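Clerden Adult Learning
Cooking with Pulses, Session 3: The Soya Bean
Course handout, tutor Esi Quaye

Welcome back, everyone. Last time we did lentils, which are kind to beginners and cook while you lay the table. Soya is slower and fussier and, to my mind, far more exciting. From one plain dried bean you can get milk, curd, a crunchy snack, a thick paste for soup and a flour that does lovely things to pancakes. I have been cooking with it for years and I still get a small thrill when the milk starts to smell sweet and nutty on the hob!

Please read sections 1 to 4 before you come. Section 5 is for doing at home.

1. Getting to know the bean

Soya beans are the seeds of a plant in the pea family, first grown as a crop in East Asia. They grow in short hairy pods. Picked young and green they are sold as edamame. Left on the plant until the pods dry out, they turn hard and round, and most of the ones you will find in shops are yellow. There are black and green kinds too, and if you spot black ones do buy a bag, they are wonderful simmered with soy sauce and a little sugar.

What sets soya apart from the other beans on this course is the balance of what is inside it. Kidney beans and chickpeas are mostly starch. Soya has much less starch and a great deal more protein and oil. This explains a lot of what you will notice in the kitchen: it never goes floury like a butter bean, it stays a bit firm even when fully cooked, and it gives a creamy liquid when ground with water.

2. Looking them over

Always sort your beans, even from a smart packet. Tip them into something wide and shallow so that you can push them about with your fingers. I like a wok or a big frying pan for this. Shiny steel is especially good, as grit and dark bits show up against it straight away. You are looking for:

stones and small lumps of earth
beans that are shrivelled, broken or badly stained
beans with tiny round holes (insects have been there first)
bits of pod and stalk

A few split skins don't matter at all.
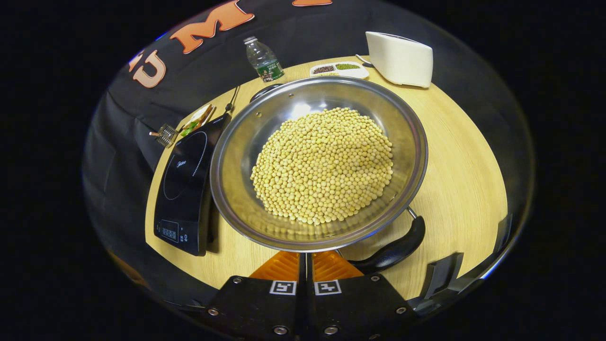
Dried yellow soya beans heaped in a stainless steel wok, with an induction hob alongside.

Notice how close they all are in size and colour. An even batch like this makes life easier at the soaking stage, when small beans would otherwise be ready well before large ones. Run your hand through a heap of them if you get the chance. They are so round and smooth that they roll away from you, and I promise you will be finding strays under the cooker for a week.

After sorting, rinse in cold water and rub the beans between your palms. Drain and rinse again until the water stays clear.

3. Soaking

Dried soya needs a long soak. Overnight is the usual advice and it suits most of us very well. Use at least 3 times as much water as beans, and a bigger bowl than you think you need. They swell a great deal, and they change shape too, from little balls to fat ovals. (Compare a soaked one with a dry one, it's hard to believe they are the same thing.)

In a warm kitchen put the bowl in the fridge, as the water can start to ferment. In winter mine sit happily on the worktop.

To test, split a bean in half with your thumbnail. The two faces should be flat and the same colour all through. If there is a dip in the middle, or a darker yellow patch, give them longer. Pour the soaking water away and rinse once more.

4. Cooking

IMPORTANT: soya beans must be properly cooked. Raw and half-cooked beans can upset the stomach badly, and this goes for home-made soya milk as well. No nibbling before they are done, please.

Boiled beans. Cover with plenty of fresh water, bring to the boil and skim. Soya foams like nothing else, so leave lots of room above the water and stay near the pan for the first few minutes. Turn down and simmer gently with the lid ajar until a bean squashes easily between finger and thumb. This may take 3 hours, sometimes longer with old stock. Top up with hot water as you go. Salt at the end.

Pan-roasted beans. Soak, drain and boil until just tender, then dry very well on a clean tea towel. Stir in a dry wok over a medium heat until golden and crisp outside. A heavy pan and patience are what you want, and you do have to keep them moving. Toss with salt and chilli while hot. These vanish the moment I put them out.

A word on hobs. Induction responds very quickly when you turn it down, a real help with all that foam. It does need a pan with a magnetic base, so try a fridge magnet on yours before buying anything new. A wok for induction should have a flat bottom.

5. To try at home

Soak a small cupful of beans overnight and write down how long you left them and how warm the room was. Weigh them before and after. Boil them, tasting only once they are soft, and note when they reached the texture you like. Bring your notes to the next session and we will put everyone's results up on the board. In March we had 7 sets of figures and hardly any two agreed, so it made for a very lively discussion!

6. Next session

Soya milk and fresh curd. Please bring a clean cotton cloth, a large sieve and a lidded tub for taking your curd home. If you have a blender you are fond of, bring that too.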